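Courses > Workshop Practice > Small Parts Storage > Handout 4

Small Fastener Storage: Compartment Boxes, Labels and Bench Layout

Reading time: 5 minutes

4.1 Scope

This handout covers loose fasteners and fittings small enough to be lost on a bench: machine screws, nuts, washers, set screws, circlips and short pins. Bar stock, sheet and anything sold by length is dealt with in Handout 6. Students should have read the section on thread identification in Handout 3 before the practical.

4.2 Terms

Compartment: a single space bounded by walls on all sides.
Divider: an internal wall, fixed or removable.
Mixed bin: any compartment holding more than one part number.
Quarantine tray: a shallow tray for parts not yet identified.

4.3 Choosing a box

Box size follows from the number of part numbers in the job. Most bench assemblies in this course use few enough types that one small box is sufficient. A large box with many empty compartments tends to become a mixed bin within a term, as unused spaces attract leftovers.

Removable dividers are convenient but allow thin washers to pass underneath. Check the gap with a feeler gauge before storing anything thin. Where the gap is too large, use a box with molded walls. The Prusunell kit lists in Appendix B show which assemblies include thin washers.

Depth matters as well. A compartment should be shallow enough for a fingertip to reach the bottom corner. Deep compartments get tipped out to find one part, and the contents end up on the floor.

4.4 Filling

Fill no compartment above 80 percent of its depth. Overfilled compartments spill across the divider when the lid is closed. For the Sadovside bracket assembly, the stock quantity is 200 screws and 200 nuts, split between bench boxes as shown on the issue sheet. Bulk stock of 600 or more stays in the supplier's bag on the shelf and is drawn down as required.

Put similar parts far apart. Two screws of the same diameter and nearly the same length should never sit in adjacent compartments. Place a nut or washer compartment between them.

4.5 Labeling

Each label carries the thread, length, head type and material, in that order. Use the short form from the Harawira parts register, e.g. M3 x 8 PAN SS. Do not label the lid alone. Lids are swapped between boxes of the same pattern, and the error is hard to detect afterward.

4.6 Bench layout

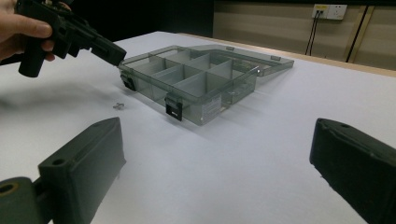

Sorting is done on a pale, plain surface with the box fully open before any part is handled. The lid must rest flat; a lid standing half open can drop and jolt the contents. Set the box at whatever angle gives a clear view into every compartment. With six spaces in two rows of three, as in the tinted box on the white tabletop, the far row should be as easy to reach as the near one. A single metal part a few millimeters across is easy to find against white and easy to lose against bare wood or a patterned mat. Handle one part at a time, and place it directly in its compartment.

4.7 Unidentified parts

Any part that cannot be identified by eye goes in the quarantine tray. Measure the outside diameter with calipers and the pitch with a thread gauge. If the result is still uncertain after 2 attempts, leave the part in the tray and enter it on the Verkura log sheet.

4.8 Closing and return

Check that every compartment holds one part number only. Close the lid, fasten all latches, and tilt the box gently over a tray. Movement between compartments indicates a poor seal or a damaged divider. Tag the box and return it to the issue counter.

Related handouts
Handout 3: Thread Identification
Handout 5: Hand Tool Storage
Handout 6: Bar and Sheet Stock
Appendix B: Prusunell Kit Lists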